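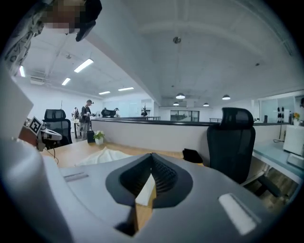 Finger pad of a hand-held gripper, with the office beyond the desk.

Trametix Garments: house rules and data card

Hello! I'm Akua Darko and I look after the Trametix Garments set at Carkon. Most of this README is rules, and I know rules are dull, but we've had two teams record to two different sets of habits and merging them took me most of December, so please read it through once before you pick up a gripper (or before you train on anything we've recorded).

What's in it

The current release has 1311 episodes of people handling clothes with hand-held grippers. We recorded 1795 and the rest went in the reject pile, mainly for lost markers and for episodes where the garment ended up on the floor and the operator carried on as if it hadn't. Rejects are kept in their own folder with a one-line reason each. Yolotzin Magaña wants us at 3000 accepted episodes for the next release and I think we can get there if the reject rate comes down a bit!

One episode is one task, start to finish. Each has the gripper cameras, the head camera and a plain text note from the operator.

Rules for recording

Keep the markers clear. Sleeves, cables and loose fabric all love to drift across them, so have a look at both units before every take and wipe the printed squares if they've got fingerprints on.

Run the cables so they don't pull on your wrist. I like mine back along the forearm, Kwaku Kyei prefers his off to the side, and either is fine so long as it's out of the fold.

Pinch cloth with the finger tips. Please don't scoop with the housing, even when it's quicker (it is quicker, I know), as a robot copying you will try the same thing and jam.

Tell the people working nearby before you start, and get a yes from each of them. If someone says no, move or wait. We ask again on every new session, even with people who said yes last time.

If you make a mistake, leave it in and put it right on camera. A dropped sleeve and a second go at it is good data. Only stop if something's broken or somebody's uncomfortable.

Take a proper break after 300 minutes of recording in a week, and shorter ones well before then. Ama Ackah's wrists are the reason this is written down.

Layered garments

These get their own tag, "layered", and they're my favourite bit of the set. With a light blue T-shirt overlapping a white one, you want one gripper near the neckline and the other lifting a fold of the top shirt only. Go slowly on the lift. If you catch both layers by accident, let go with that hand and try again, and write "double pick" in the note so we can find it later.

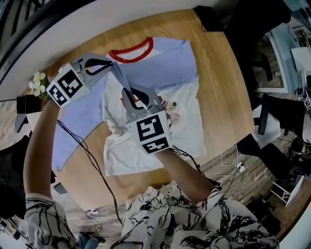 Labelling

Name the garment by type and colour, top one first. Use the words you'd use at home, so "T-shirt" and never "upper-body textile". Two people label each episode separately and Dede Tetteh settles any disagreements, usually by the afternoon.

Known gaps

Lots of T-shirts, hardly any trousers, and nothing with buttons yet. Don't use the set to make claims about laundry in general, please.

Related
Nigatu gripper calibration notes
Zerkstead session checklist
Trametix Garments: reject reasons
Asking for consent in shared offices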